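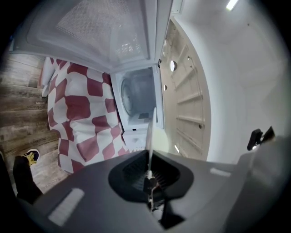

Appliance door

An appliance door is the hinged panel that closes the working compartment of a household machine such as an oven, microwave oven, refrigerator, dishwasher or washing machine. It keeps heat, cold, water or steam inside, keeps hands out while the machine is running, and often carries the handle, the catch and a window. In small appliances the door may be as wide as the front of the machine, and it is usually the part that is handled most.

Hinging

Doors are grouped by the side on which they are hung. Side-hung doors are normal on refrigerators and on most microwave ovens. Drop-down doors, hinged along the bottom edge, are used on full-sized ovens and dishwashers, where the open door can also catch drips. Lift-up doors are hinged at the top and swing overhead. They are found on some compact countertop machines and on top-loading washers, where the door is more often called a lid. A lift-up door takes up no room to the side but needs clear space above, and can't be opened fully under a low cupboard. Heavier ones have a spring or a friction hinge to hold them up.

Windows and mesh

A window lets the user check on the contents without opening the door. On microwave ovens the window includes a metal sheet with many small holes, which lets light through but blocks microwaves, the holes being far smaller than the wavelength. Seen from a short distance the sheet looks grey and slightly see-through. It is normally fixed behind glass or clear plastic so that it can't be scratched or bent. Perforated panels are also used where air has to pass through, as on some dryers and heaters, and these may have larger holes.

The border around the window is usually a moulded or pressed frame. White was the common colour for kitchen appliances through much of the twentieth century, and large machines are still sold in some countries as "white goods".

Inner face

The side of the door facing the compartment is called the liner. Refrigerator liners are often moulded with ridges or rails that support shelves and bottle racks. Horizontal ridges also stiffen a thin plastic sheet, and can be found on side panels for that purpose alone. Openings in a liner or panel may take a lamp, a fan outlet, a cable or a fixing.

Oven liners are flat or nearly so, as grease collects in grooves. Washing machine doors of the front-loading type have a deep glass bowl which pushes the laundry back into the drum and away from the seal.

Seals and catches

Refrigerator doors close with a magnetic strip set in a soft gasket. Dishwashers use a rubber seal and a spring catch. Microwave ovens have hooks on the door that enter slots in the body and work a set of switches, so that the oven stops as soon as the door is opened — a damaged hook will often stop it from starting at all.

Local manufacture

The Nepia works at Hiltville made doors and liners for several makers of small kitchen appliances and employed 630 people at its busiest. Its lift-up pattern, sold under the name Jillel, had a pressed steel frame and 4 hinge screws, later raised to 6 on the wider model. The work was afterwards moved to Irkarel.

Care

Doors are wiped with a damp cloth and mild detergent. Scouring powder dulls plastic frames and scratches window covers. Gaskets should be cleaned in the folds and dried, and a door that has dropped on its hinges should be adjusted before the seal wears.

See also
Door gasket
Hinge
White goods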